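4. What we heard when we listened to the judges

Going into this part of the study I had a pretty simple idea in my head. I thought the judges on Bristholm would like a singer, say so, and the home audience would follow along. Todor Karagiannis, who ran the first season of coding with me, thought the opposite, that viewers vote for whoever made them cry and the judges are mostly there to fill time between songs. We were both partly wrong, and working out where took us most of a winter.

4.1 The clips

We worked from 378 televised auditions, all of them sung, no dancers or magicians or the man with the owls (he was wonderful, but he's another paper). For each one we typed up everything the judges said from the last note to the moment the singer left the stage. That gave us 3,392 separate comments, where a comment is one judge talking until another judge cuts in. If you've ever watched the show you know they cut in a lot! We had to make up a rule for laughing over each other, and the rule was that a laugh alone doesn't count but a laugh with a word in it does. "Ha, wow" is a comment. "Ha" isn't.

Ljubica Dimitrov and Costel Hodžić then went through the whole pile and sorted each comment by what it was about: the voice, the song choice, the look, the life story, or the judge's own feelings. That last group is the one I underestimated. A huge share of what judges say after a good audition is a report on themselves. They have goosebumps, they forgot where they were, they want to call their mother. I had planned to fold these in with comments on the voice, and Ljubica talked me out of it over a long Monday lunch. She was right, and the rest of this section leans on her split. 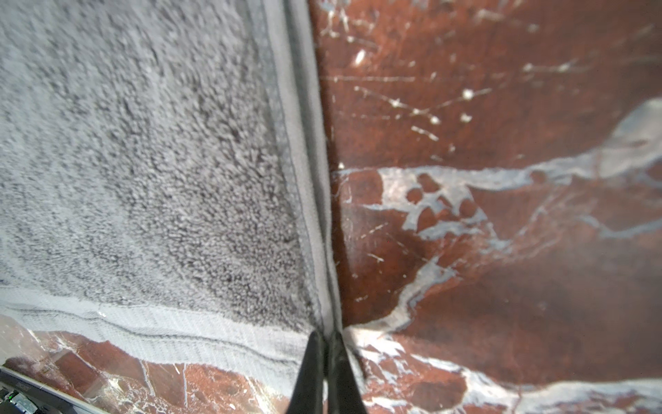 Figure 3. Gray terry towel on reddish-brown marble, showing the looped pile, the plain hem and the ribbed band.

4.2 Surprise is the main thing

The comments that went along with a strong viewer vote were the ones where a judge admitted to having guessed wrong. "I did not see that coming" and its many cousins turned up in 724 comments, and they bunched up hard around a certain kind of act. A quiet person walks out, mumbles a name and a hometown, and then opens up with something enormous. Or a singer who looks like they'll do country starts in on an aria. Or one person sings both halves of a duet and changes voice in between, which happened more often than I'd have guessed before I sat down and watched this much television.

Praise for pitch, breath or phrasing hardly went with the vote at all. I want to be careful about that, because the judges don't hand out technical praise very evenly. Two of the four on the panel basically never do it. The one who does, the former vocal coach, tends to save it for singers she's about to turn down, as a sort of cushion. "Your control is lovely, but" is a sentence we typed so many times that Costel set up a keyboard shortcut for it. So technical praise may look weak in our numbers just from being tied up with bad news, and we can't fully pull those two apart with the clips we have.

What we can say is that when we dropped every rejected act and looked only at the singers who went through, technical praise still didn't do much. Surprise still did. The size of the effect shrank a bit in the second season, when the show started airing longer backstage pieces before each song. I think that makes sense. If you've just spent four minutes watching a shy plumber warm up in a hallway and hit a ringing high note, you're not going to be stunned when he does it again under the lights, and the judge who claims to be stunned sounds a little off.

4.3 The stand-up

We also logged whether a judge stood. This began as a side project and almost got dropped. Damián Cortés argued for keeping it, on the grounds that viewers who have the sound down, or who are half watching from the kitchen, still catch a standing judge. He logged each rise by hand, with the moment it started relative to the music.

The timing mattered more than I expected. A judge who gets up during the song, usually on the key change, goes with a bigger vote than one who gets up after it ends. Standing at the end has turned into plain good manners on this show and by the second season it happens for nearly anyone who finishes. Standing in the middle is still rare. It can also go badly wrong. There's one audition where a judge rises on the key change, the singer misses the next line completely, and the judge has to decide in front of everybody whether to sit back down. He hovers. Damián coded it as a half and we argued over that half for far too long (it ended up as a stand).

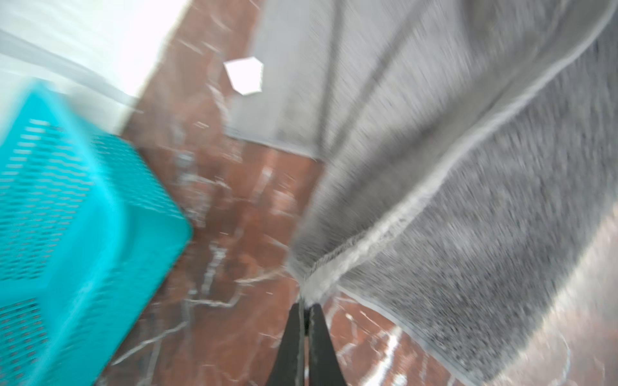 The studio audience is harder to deal with. They stand too, and the judges can hear them at their backs, so a judge's rise may be nothing more than a delayed echo of the room. We tried to get at this by marking the first audible shout from the crowd in every clip. In most mid-song rises the shout came first. That doesn't sink the idea that viewers respond to the judge, but it does mean the judge probably isn't the one starting it. Anybody who wants to say that judges lead taste should look closely at the sound track before they write it down.

4.4 What viewers told us

To check all this against real people, we put a short survey in front of 1,346 viewers recruited through Zelton, each of whom watched six auditions with the judges' comments either left in or cut out. Vesna Obradović wrote the questions and I'd like to steal her for everything from now on. She asked people to retell each audition to a friend in a few lines, which got us far richer answers than the usual rating scales.

People who saw the comments retold the audition using them, often word for word, and often without crediting the judge. "She gave me goosebumps" came up again and again from people whose judge had just said goosebumps. With the comments cut, the retellings were more about the song itself, and a fair number were about the wrong song. (Big ballads blur together. I sympathize.)

Their ratings, though, barely moved. People liked the same singers whether or not a judge was there to tell them to. So the comments seem to hand viewers a way to talk about what they heard without changing very much how they felt about it. Todor reads this as a win for his side, and I've told him he can have it as long as he also takes the mid-song stand-up, which fits his story badly.

One group broke the pattern. Viewers who said they sing themselves, in a choir or a band or at church, rated singers a little lower when the judges gushed. Several wrote in the open box that the praise made them listen for mistakes. I do this too, I'm afraid, and after a season of coding I did it constantly. We didn't plan for this group and it's small, so I'd treat it as a lead to chase.

4.5 Things we'd do differently

The vote totals we used come from the Nusus recap pages, which list order of finish but not the gaps between acts. A landslide and a squeaker look the same to us. We asked Krawczyk, the production company, for the full counts and got a friendly no.

We'd also code the host. I left him out as I figured he only read names off a card, and by the end of December all of us were muttering about him. He stands in the wings, he reacts before any judge does, and the director cuts to him constantly. In the second season his face is on screen during a good many of the big notes. If surprise is what carries an audition, then a good part of it may be coming from a man we never coded, and the next section picks up with a small sample where we went back and did.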